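I finally gave in and bought the Flodano beginner's weaving loom, and I've had it going since June, so I think I can give it a fair shake now. If you read here much you know I've been trying to teach myself to weave between loads of laundry and everything else, and my old cardboard loom was held together with tape and good wishes!

I got mine from Kemport, a little online craft shop I found while hunting for wool. It came flat in a skinny box with the loom, 3 shuttles, a comb, and a ball of cotton warp. Putting it together took me one nap time (a short one). The pegs went in snug and the instructions were clear, except for the page on the heddle bar, where the drawing looks upside down to me. I did it backwards twice before I quit looking at the drawing and just followed the words.

So what do I love? The tension, mostly. My edges used to pull in until every wall hanging was shaped like an hourglass, and on this one they stay pretty straight. I've made two small hangings and a set of coasters for my sister, and I'm halfway through a table runner in a mustard yarn from Štěpánek - it's a bit scratchy but oh, that color.

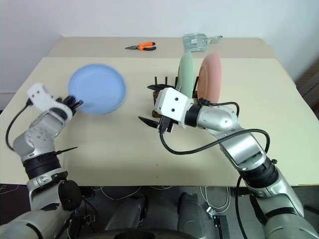 Blue, green and pink plates on the big table.

Now the grumbles. The comb that comes with it is flimsy, and I switched to an old fork by the second project. The warp ball says 200 yards, and I ran out sooner than I wanted, so pick up a second one if you're planning anything long. And the feet slide! I stuck some felt dots under mine and that helped a little, but I still end up chasing it across the table when I beat the yarn down hard.

I also tried my neighbor's Stanau loom for a weekend. It's prettier, no question, and the finish feels lovely in your hands, but it's heavier to move and you have to buy the stand separately. I like to weave on the couch at night, so the Flodano wins for me.

Would I buy it again? Yep. I'd skip the bundle with the extra yarn, though, and put that money toward colors you really want. I'll post the runner when it's done - I still have to figure out how to finish the fringe.

Posted 2018-01-18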